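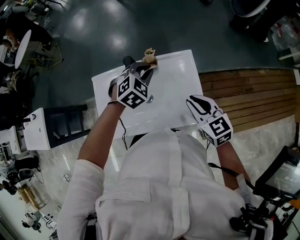 *Tray work with the hand-held grippers, one on each hand.*

# Call for participants: Grendo tray-handling project

2018-05-02

We are looking for people to spend part of May picking things up and putting them down again, slowly, with a gripper strapped to each hand. If that sounds dull, you have understood it well. It is dull for long stretches, and we would sooner you knew now than after the first morning.

Grendo is a student project run out of the Cormier workshop. The question we have been set is whether a robot can learn ordinary tray handling from recordings of people doing it. The group is divided on the answer. I supervise the project and I am on the doubtful side. Last year's entry for the Jilham student competition learned beautifully from one tidy member of the team and fell apart when shown the work of anyone else. We had 428 recordings, nearly all from the same pair of hands, and we told ourselves that was plenty. The judges were polite.

This year the target is 1000 usable recordings from a proper mix of people, and a recording only counts as usable if a second person has watched it through and agreed.

## What you would be doing

You wear two grippers, which are cabled, and you get used to the cables sooner than you expect. You carry a tray, move small items on and off it, pass things from one side to the other and set them down where the task sheet says. Some of the items are food, or near enough, and they crumble. Dropped items are part of the data, so please don't stop and apologise when it happens. Carry on as you would at home.

Each session lasts two hours with a break in the middle. Your arms will ache a little the first time. We ask for three sessions from each person, all in May, and you choose the times from the list at the workshop door.

After the third session there is an optional afternoon where you can sit with the students and see what the robot makes of your recordings. It may make nothing of them. Come anyway if you like arguing about why.

## Who we want

- Anyone aged 18 or over who can stand and lift a light tray for twenty minutes at a stretch.
- Left-handed people especially. Last year we had none.
- People who have waited tables, worked in a canteen or packed orders, and people who have never done any of it.
- No knowledge of robots or programming. If you have some, try not to help the machine by moving like one.

Long sleeves are fine if they push up past the wrist. Please leave bracelets and rings at home, and tell us beforehand about any food allergies or a wrist or shoulder injury.

## What you get

A flat payment of £300 for the three sessions, paid after the last one. If you drop out after one or two we pay you for those at the same rate, £100 each. Tea is provided and is not good.

You will not get a certificate, and we can't promise that this leads to a job in automation. A poster for another scheme in the building says otherwise about its own volunteers. Ask them how many.

## What happens to the recordings

They are stored on the project's own machine, under a number in place of your name. The cameras mostly catch hands, sleeves and floor, but your voice may be picked up. The students who work on the robot will watch them, and so may the competition judges. You can ask for yours to be deleted at any point before the entry goes in. After that we can take them off our machine but can't undo what has already been learned from them, and I would be wary of any project that claimed it could.

## How to apply

Leave a note for Myrtle Escobedo at the Graditis building front desk, or ring extension 3355 and leave a message. Say which hand you write with, which parts of May you are free, and whether you have done tray work before. A couple of lines will do; please don't send a CV.

We will reply to everyone, including those we can't fit in. Places go first to people who differ most from those already signed up, so an early note helps less than you might think, but we do need all names before the middle of the month.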